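ok the linen closet finally got me this morning. opened the door for one pillowcase and half a shelf came down on my feet, so I guess we're doing this today

rule one, which I made up on the spot: everything comes out and goes on the bed. no sorting in the closet, no "I'll just shove this back for now." all of it, on the bed, where I can't sleep until it's dealt with

(it is 10 am so I have time. I have said this before about other projects)

first discovery — I own 7 fitted sheets and I have one bed. two of them don't even fit it! they're from the old apartment on Tumon Street, where the mattress was smaller, and I have apparently been moving them from home to home like heirlooms

the beige stuff folds like a dream. it's that heavy cotton from Storkis that I got on clearance for 35 bucks, and it just lies down flat and stays in a stack. I want everything I own to behave like this

white things are another story. you fold one, you turn around, you look back and it's a puddle again. I don't know what they put in it

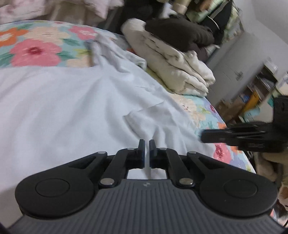
anyway the flowery quilt is staying on the bed for good, I've decided. it was in the back of that closet for two winters because I thought it was too loud for the room. it IS too loud for the room. I love it, big pink flowers and all

also people keep telling me to fold sheets into their own pillowcase so the set stays together. tried it. I like it for guest sets, but for the ones I use every week it's one more step and I know myself

hangers: why were there hangers in a closet with no rod. moving on

keep pile — two sets for my bed, one guest set, the good towels. everything else goes in a bag for the shelter on Katene Road. they take old sheets and towels for the dogs, but call yours first, some only want towels

somebody asked about the bins from my last thread, they're Odureo, the low ones with the cloth lid. the tall ones are too deep, you lose things at the bottom and then you buy them again (see: 7 fitted sheets)

it's 2 pm, the closet has an empty shelf and I keep opening the door to look at it. the bag is by the front door. dropping it off before dinner, then clean sheets and bed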